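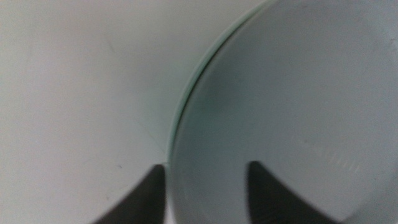
Fig. 1. Round white ware against a pale ground, close view.

3.2 Crockery and what gets left on it

Most of the work on food waste in lunch clubs looks at the menu. Fair enough. But the people we spoke to in Bultley kept coming back to the crockery, unprompted, and so this part of the study grew well past what we had planned. White food on a white plate was the usual complaint. Mash, fish, rice pudding. Older diners in particular said they could not always tell whether they had finished, and several left a good spoonful round the rim without meaning to.

We ran two settings. The Bultley club, Sunday lunch only, kept its white ware for the whole period. The Esamgate club swapped to tinted plates in June and otherwise changed nothing, same cook, same portions, same serving time. Leftovers were scraped into a tub by table and weighed before the tub was emptied. In all we have weights for 270 covers. Forty of these had to be dropped from the colour comparison as the tubs had been mixed up with those from the kitchen prep side.

Bowls were a seperate matter. Puddings and soup went out in them at both clubs and we did not vary the colour. What came up instead was shape. A lip that turns down sharply is easy to hold but hard to scrape against, and rings moulded into the plastic hold on to custard, or so we were told many times over. Diners who eat with one hand tended to push food up the wall and lose it. We have no weights for this, only notes.

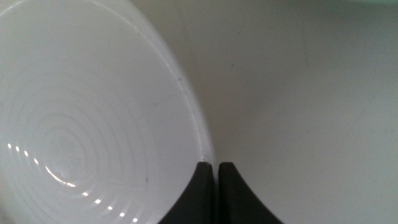

3.3 Plate colour

The plain reading is that tinted plates went with less left over on days when the main dish was pale. On days with darker food, stew or sausages, no clear gap. That is roughly what we had expected, though the spread at Esamgate was wide and one table there left over half its fish, for reasons to do with bones.

Two cautions. First, the Esamgate plates were new and people liked them, said so, and may have eaten up out of goodwill. Second, a tint that shows up well at a window table can be close to useless under a strip light. The cooler blues and greys suffer most from this. Stronger colours were not tried. The Hladun survey of care home kitchens used red throughout and its diners found it childish, a point we took seriously when choosing.

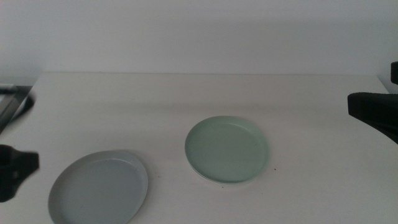 Fig. 2. Two round shallow plates of similar size on a white tabletop; the nearer one is pale blue-grey.

Rim height was not controlled for either. It should of been. A low rim lets peas go over the side and onto the cloth, where they were not weighed at all, so the leftover figures for both clubs are likely a little kind. Table spills are taken up in section 4 with the Plurnuso trays.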